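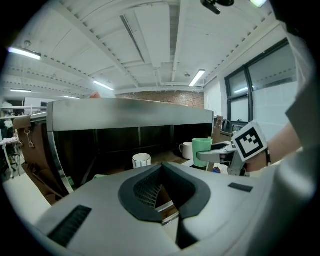
My sister-in-law Graziella Caruso has been trying to get me to the Fiore for years, and last weekend I finally ran out of excuses and went. It's the old movie house in Plorlow, with one screen and 128 seats, and if you've driven past it you've probably taken it for a closed-down furniture store, as I did for most of my adult life. The sign only lights up on one side. I parked behind the bank and walked right by the front door before I realized.

I should say that I used to go to the movies all the time. When I was in my twenties I'd see two in a day if the weather was bad, and I kept the stubs in a cookie tin that is still somewhere in my mother's attic. Then there were kids, and then there was streaming, and somewhere along the way a movie became a thing I watched half of while folding towels. I couldn't tell you the name of the last three I saw at home. I remember the towels better.

Anyway, the Fiore was showing "Londus," which Graziella had already seen in April at a festival and wouldn't stop talking about. It's 111 minutes long, it has very little dialogue for the first half hour, and it's about a ferry pilot who goes back to the island where she grew up to sell her father's house. That's really the whole story. If you had described it to me on the phone I'd have said thank you, I have laundry. But I sat there with my popcorn going untouched in my lap (and it was good popcorn, real butter, they ask you if you want it in the middle too) and I don't think I looked away once.

There's a long part near the end where she tries to get a stuck window open, and she's talking to her brother over her shoulder the whole time about something completely different, what to do with the boat I think, and I was so worried about that window! A man two rows up from us said "oh, come on" out loud when it wouldn't budge, and a few people laughed, and then it went quiet again. I had forgotten about that, how a room full of people can be with you in a movie. At home it would have been me saying it to the dog.

The music is by Viola Bianchini, and I've been humming the little piano tune from the ferry crossing ever since. My husband has asked me to stop.

Not everything was perfect. The seats are the old springy kind and mine leaned to the left. The air conditioning came on with a thump every so often, usually during the quiet parts, and this movie is nearly all quiet parts. The restroom is down a flight of stairs that I'd call steep, so plan ahead if your knees are like mine. Also they only take cards now, and the lady ahead of us had brought a whole envelope of quarters, so that took a while to sort out. Graziella ended up buying her ticket and took the envelope home for the laundromat.

I got to chatting with the young man at the counter afterward while Graziella was looking for her glasses. He told me they're trying to raise $4000 for new speakers, the ones behind the screen, and that they're 20 people short of filling up their membership list for the fall. I signed up on the spot. You get a card and a free small drink each time, and first pick of seats on opening nights, so I can avoid the one that leans.

Next on the schedule is "Zomex," which from the poster looks to be a space movie with a great deal of shouting in it, and I'm told it's loud enough to cover the air conditioning. My younger son wants to come with me. He's seen the trailer enough times to recite it, and he did, twice, over dinner. We're going to the early show and getting pizza after, the place on the corner if it's open, otherwise the other one.

The glasses were on her head, by the way.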